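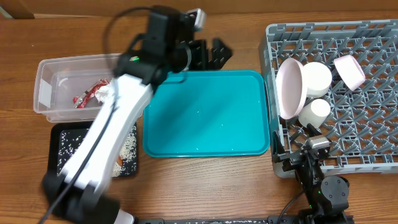 September, batch 14 of the rye starter trials

Fed the Fillby culture at 7 am and it had doubled by lunch, the quickest yet! Same flour as last time (the Stalter dark rye), only the water changed. I used 20 g more than the sheet says and the crumb came out wonderfully open for a rye. Total dough 2000 g, split into three tins.

The Budex proving box held steady all morning, so I'm happy to trust it overnight now. First loaf out weighed 669 g and smelled of malt and apples, really lovely.
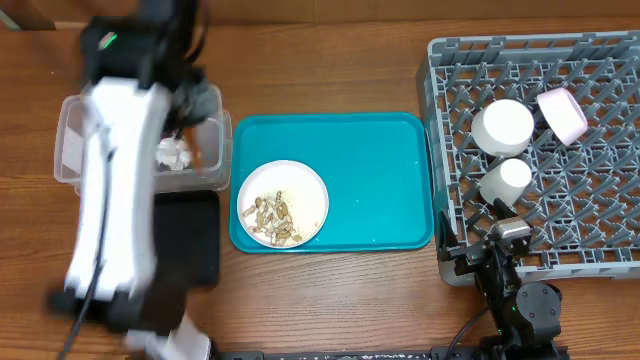 Bench, tray and rack, morning.

Second and third loaves went in a little later and browned faster on the left side. Turn the tins halfway next time. I want to try the Valcárcel method too, with the scalded grain soaked overnight, as the sourness ought to be softer.

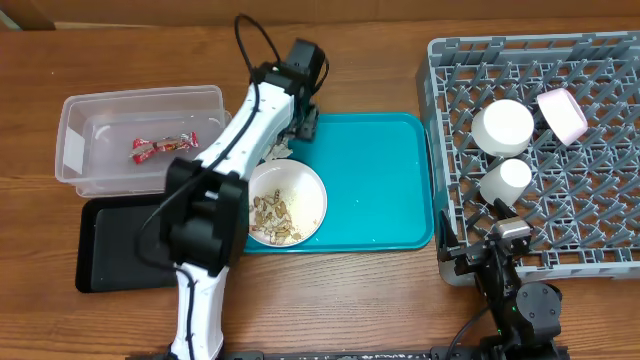
Getachew Mekonnen thinks the scald will slow the rise by over an hour and would cut the salt a touch to make up for it. Good thought, trying both. Obsa Mamo has the spare jar of starter, ask before feeding.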